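Robots and Chores, handout 5: Wiping the table

Notes to go with the lecture. Bring them to lab, and please scribble on them.

Last time we talked about laundry, and a few of you came up afterward to say I was too gloomy. Fair enough! So this week I picked the easiest chore I could think of, wiping down a table, and we're going to ask the same question as always: can a machine do this yet, in a normal home, with no engineer standing next to it?

My short answer is "sort of, on a good day." The long answer is the rest of this handout.

What the job really asks for

Think about the last time you wiped a table. You glanced at it, grabbed a cloth, pushed down a bit harder where something was stuck, went around the fruit bowl (or lifted it, if you were raised right), caught the crumbs in your other hand and quit when it looked done. You probably did all of that while talking to somebody.

Now try writing it down as instructions. Where does the table end? How hard do you press? What counts as dirt? That last one eats up most of the time in my experience, and it's where I want you to spend your effort.

Dirt versus pattern

Plain white tables are kind to robots. A coffee ring on white is a dark thing on a light thing, and you can find it with code you'd write in an afternoon. Wood is much meaner. Grain has lines, loops, bands and little dark flecks, and every one of them can look like a spill or a crumb if all you've got is a camera and a simple rule. Add a shiny patch from a lamp or a window and the pattern fades out right there – so your program may decide that spot is cleaner, or wetter, or a different table altogether.

We ran a small test of this on the Calmont bench, using the simple color rule from handout 2. Out of 562 views of clean wood, the rule called 231 of them dirty. Same rule, plain white board, and it hardly ever slipped. I was pretty embarrassed, having told the whole lab it would be fine.

People don't get fooled much. We know what wood looks like, we tilt our heads and the shine moves, and if we're still not sure we just rub the spot with a finger. Keep that list handy for the exercise below, because a robot can borrow all of those tricks.

Touch

Two stiff fingers are great for picking up a block and pretty poor for holding a cloth. The cloth bunches, one corner drags, and half the wiping gets done by the finger itself (hello, scratches). Tzavaras, our older arm, presses too hard if the table is even slightly higher than it was told. The fix we use in Plunesberg is a springy pad, which gives a little when the height is off. It's cheap and dull and I love it.

So, yet?

On a shop floor, with the same bench every day and good lighting, I'd say yes. You can bolt things down, pick the surface and put up a lamp where you want it. At home I'd say the wiping motion is close, and knowing when to wipe and when to stop is still a long way off. Mivau, the kitchen project some of you will join in July, is betting on that second half. I hope they prove me wrong.

For lab

Work in pairs. Look at the picture at the end of this handout and write down everything a simple program might mistake for a mess. Then pick one of those and say how you'd check it, first by looking from another spot, then by touching. Half a page is plenty, and sketches are welcome – mine are terrible, so don't be shy.

If you get done early, try the same thing at your own kitchen table under two different lamps. Bring your notes to the next meeting and we'll compare.

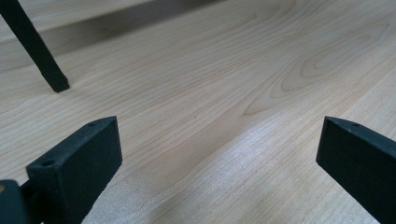 Fig. 1. Bare wood between two gripper fingers, with a bright patch of reflected light and looping grain.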